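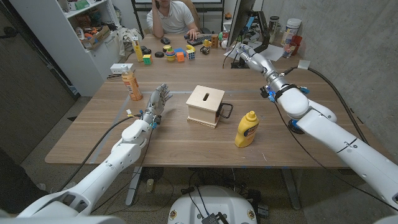
Brayan Rengifo
Moderador – secção Caixas e Arrumação

Tópico: Caixa cúbica com ranhura: base saliente e pega lateral

Abro tópico separado porque a discussão no outro já ia em três assuntos. A caixa é a de madeira clara, no centro da mesa: ranhura retangular estreita no tampo, pega preta em laço no lado direito, assente numa placa de base um pouco maior. Aresta exterior de 117 mm. O desenho de partida é o Hurnlow, com a ranhura alargada para quatro milímetros.

Dúvidas em aberto:
1. Se a saliência da base compensa o espaço que ocupa em prateleira.
2. Se a pega deve ficar num lado só.
3. Se vale a pena marcar a posição na mesa com fita clara ou se basta um batente.

torno_e_meio
Membro

Quanto ao ponto 1, compensa. Com a base à face, qualquer toque numa aresta inferior acaba em lasca ao fim de uns meses. A saliência absorve a pancada e troca-se a placa sem mexer na caixa. Em prateleira perde-se pouco.

No ponto 2 não concordo com o desenho. Uma pega lateral única faz a caixa rodar quando se levanta com carga. Punha duas, ou nenhuma.

Muthu Chowdary
Membro

Depende da carga. Com 200 gramas lá dentro a rotação não tem expressão. Uso uma pega idêntica numa caixa de talões há cerca de 2100 aberturas e a fixação não cedeu. O que cedeu foi o canto da ranhura, por falta de boleado. Passem lixa fina nas arestas do corte antes do acabamento.

Sobre a fita: serve para repor a caixa no mesmo sítio, mas só se toda a gente usar a mesma referência. O retângulo marcado apanha a caixa e o frasco de mostarda. Eu fazia um contorno por objeto. O conjunto do fundo, com o bloco amarelo alto e o cubo verde e amarelo, ficava com o seu próprio limite.

torno_e_meio
Membro

Contorno por objeto é fita a mais. Ao fim de um mês há cantos levantados e cola na madeira. Um retângulo único chega, e o frasco laranja de tampa branca já está do lado esquerdo sem precisar de nada.

Brayan Rengifo
Moderador

Fica o retângulo único por agora. Segunda questão, que é de armazenamento. Há um armário ou estante de painel branco, com um rasgo oval escuro perto do meio, que tanto pode servir de puxador embutido como de passagem. Encosta a uma superfície com veio de madeira clara. O chão é alcatifa cinzenta escura e há uma caixa de cartão laranja, impressa, à espera de lugar definitivo.
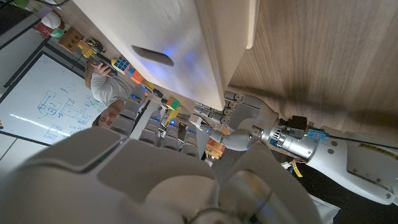
Re: Armazenamento e puxadores ovais

plaina_baixa
Membro

O rasgo oval acumula pó na aresta de baixo. Nos módulos Sokholm que montei resolvi com um aro de remate colado por dentro. O da Vasseur é mais grosso e não assenta bem em painel fino.

Quanto ao cartão, não o guardava diretamente sobre alcatifa. Uma régua de madeira por baixo é suficiente.

Muthu Chowdary
Membro

O aro reduz a entrada dos dedos. Num oval pequeno fica desconfortável. Prefiro bolear o corte e selar o topo com verniz – duas demãos, lixa entre elas.

De acordo quanto ao cartão.

torno_e_meio
Membro

Verniz em topo de painel branco amarelece. Já o vi em julho, numa janela a sul, em poucas semanas. Tinta da cor do painel, aplicada a pincel fino.

plaina_baixa
Membro

Com tinta ou verniz, o problema do pó mantém-se. Alguém tem a medida interior do aro Tundon? No catálogo só aparece a exterior.

Brayan Rengifo
Moderador

Tenho um na oficina. Meço logo à noite e coloco aqui a cota, com a espessura da aba.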